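Seasonal movement in solid wood: notes for the spring heating changeover

Most of the service questions that reach the Gurnberg workshop in March concern drawers that bind, tops that have cupped, or glue lines that have opened at one end. The timing is predictable. Indoor relative humidity in a heated building reaches its low point late in the winter and then climbs when the heating is turned down. Wood follows the change with a delay. Thin parts respond in days and thick parts in weeks, and the trouble tends to appear where the two are joined.
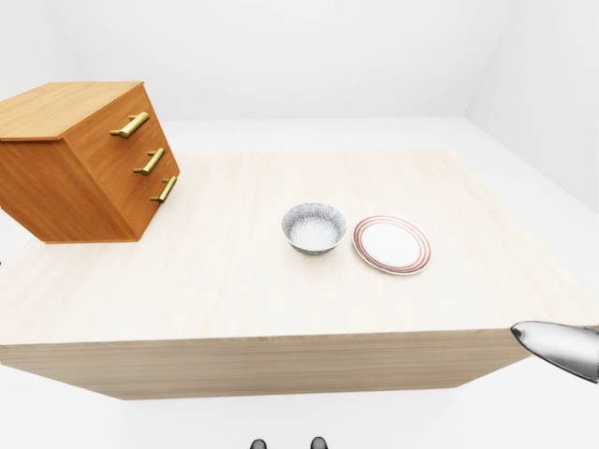 WORKSHOP NOTES

Movement is mainly across the grain. Along the grain it is small enough to ignore in furniture work. Flatsawn boards move more than quartersawn boards of the same species, and a panel glued up from mixed stock will not stay flat if one face is sealed and the other is left bare. Finish slows the exchange of moisture but does not stop it. Wolfram Heitmann, who runs the conditioning room at Albers, keeps incoming stock on stickers for 30 days before it is first planed, then lets it rest again before final thickness. He measures moisture content at both ends and in the middle of each board and rejects any board where the readings differ by more than 2 percentage points.

Where a solid top is fixed to a case, the front fastener can be tight. The rear fasteners need slotted holes, with the slots running across the grain of the top. Round holes with the screws driven home will hold until the first dry winter, and then either the top splits or the case sides are pulled out of square. 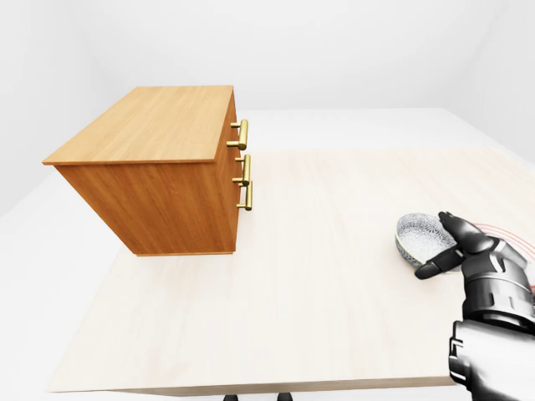 Drawer fronts and sides should be fitted to the humidity of the day. In a dry room, leave a gap of 3 mm above the side of a deep drawer. In a humid room the gap can be smaller, as the side is already near its full width. Wax the runners only after the fit has been checked. Planing a sticking drawer in August is the most common cause of a loose one in February.

Dörte Haberkorn has revised the Lostine movement tables, which now cover shelf panels as well as case sides. The new edition lists the expected change in width by species, cut and humidity range. Members who have the Drernetti logger can compare the tables against their own readings. The logger stores up to 4000 entries, and the interval should be set to one hour for workshop use. Shorter intervals fill the memory without adding useful data on solid stock.

Printed copies of the tables can be picked up at the Gurnberg counter on Thursday. Bring the old edition if you want your handwritten corrections checked against the new values.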